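Motion planning / perception engineer, dishwasher loading, Orunell
Posted April 25, 2026
Full time, on site

Hi! I'm Pallavi Sachdeva and I run the manipulation software group at Orunell. We're hiring one person, maybe two if the second one turns out to be irresistible, and I'm writing this ad myself because the last one we put up got us a lot of very nice people who wanted to design gearboxes. We don't design gearboxes. We write the code that gets dishes from a counter into a dishwasher, and we could really use some help with it.

The team is 10 people right now. You'd sit with Embla Hellström (perception) and Valentin Lacroix (planning and control), and you'd report to me. Most of the stack is C++ with Python on top for tooling and experiments. Our planner is called Ater. It takes a grasp, a target slot and whatever the cameras currently believe about the rack, and it has 138 milliseconds to come back with a trajectory. Some days it does. When it doesn't, the arm sits there thinking while a person stands next to it with a coffee, and that's the part of the job I'd love to make go away. 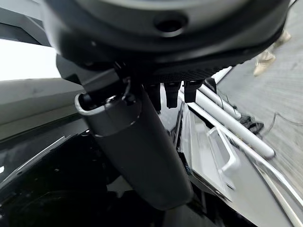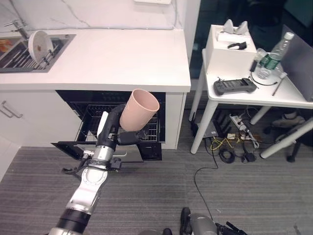 The job splits into two halves, and you should like at least one of them a lot and be willing to put up with the other. The first half is state estimation for things that move when you don't want them to: racks that slide, doors that sag, objects that shift in the fingers after the grasp. A cup like the pink one the gripper is holding has to end up mouth down between the tines, so the planner needs its pose in the hand and the position of a rack that might be pulled only partly out, and both of those estimates get worse just when the arm blocks the head camera's view. We fuse in the wrist camera at that point, and the handoff between the two is (I'll be frank) a mess of thresholds that Valentin and I tuned by hand last November. Please come and replace it with something we can explain to each other.

The second half is tooling. We have a replay system called Gosolura that lets you rerun any logged attempt against a new build and see where the plans start to differ. It's great when it works! It also has 23 open tickets, nine of them mine, and the time sync between camera streams needs somebody who gets a kick out of timestamps. If you've ever built an internal tool that other people kept using after you left, tell me about it in your email, I'd love to hear that story.

What I'm hoping for:
A few years of writing code that runs on real arms, or a PhD plus some proof that you finish things
Solid C++, comfortable Python
Sampling-based or optimization-based planning, and opinions about when each one falls over
Some multi-camera calibration experience, or a strong stomach
No need for a machine learning background, though you'd be reading the output of Embla's networks every day

We start at 9, mostly, and we all take a turn running the robot, me included. Expect one afternoon a week on the floor with it.

To apply, send a resume and one page on a bug that took you way too long to find. Skip the cover letter. Miroslava Tkachenko handles scheduling and will get back to you either way. It goes a call with me, then a paid half day where you work on a real Gosolura log with Valentin, then lunch with everybody. There's no whiteboard round. If you need a visa, say so early so Miroslava can get started on it.

Questions about the work itself can come straight to me.

Pallavi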